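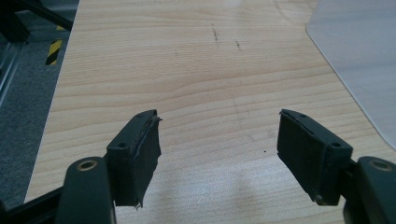 The Skoveo desk top comes in one size and two finishes. I bought the lighter one in January and have worked at it daily, mostly typing and some soldering on a mat.

Assembly took 4 bolts per leg and a 5 mm hex key, not supplied. Pilot holes were on center except one at the rear left, which I redrilled. The legs are from Gajdoš and have to be ordered separately. Skoveo's own set wobbles at standing height.

Flatness is good. A steel rule across the width showed a slight dip near the middle, too small to affect a keyboard or a monitor arm. The clamp of a Jallen arm left a shallow mark on the underside after a week. Put a piece of scrap under the clamp foot.

The finish resists coffee and pencil. It does not resist isopropyl, which dulled a patch the size of a coin. The front edge is square and digs into the forearms after a few hours.

Price was 312, delivered to Nundport on a Thursday. Fair for the size. I would buy it again with a rounded edge.

Comments (2)

Rima Saliba
Does the underside have inserts for a cable tray, or is it bare?

Munther Tannous
Bare on mine. I used short wood screws and they have held.

We use cookies to remember your settings. Accept | Manage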